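Section 3: Before You Order – Planning the Table, the Arm and the Money

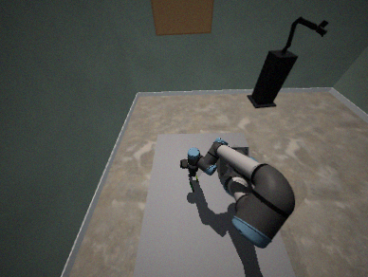 Fig. 3. Simulated cell in Pluno, arm over the work table, gripper pointing down.

Complete this section before you sign anything. The Fetero sales desk will be delighted to hear from you before you have finished. Finish anyway.

1. Build the cell in Pluno first. Use your real table size and real room walls. The walls you wish you had are a separate purchase.

2. Move the gripper to every spot where it will pick or place a part. Watch the elbow as well as the gripper. In Fig. 3 the big joint hangs in front of the table's right edge, and in your building that space may currently belong to a walkway.

3. Mark the floor area the arm can reach, then add your guarding. Write the total on line 6 of the planning sheet.

CAUTION: The simulator will let you park an elbow inside a filing cabinet without complaint. Turn on collision checking before you trust any layout.

4. List what the arm price leaves out. Common omissions:
Gripper and fingers
Mounting plate and bolts
Cables longer than the ones in the box
Guarding
Training for whoever is on shift at 6 a.m.

5. Get 3 quotes for the gripper. Ask each supplier for the lead time in writing. "Soon" is a mood.

6. Enter the longest lead time on the sheet. If it reads 58 days and your budget closes in November, count backward now, while it is still only arithmetic.

NOTE: A second arm elsewhere in the room needs its own power, its own floor space and its own budget line. Finance departments have been known to notice.

7. Have someone outside the project read the sheet. Harriet Mercado in our planning office reviews them for Ploluneo customers and returns them with comments in pencil, many of them short.

8. Save the Pluno file with the quote numbers in its name. Files called "final" will be sent back.

If your table has not been bought yet, go to Section 4. If it was bought before you opened this manual, go to Section 5, Shims and Adapters.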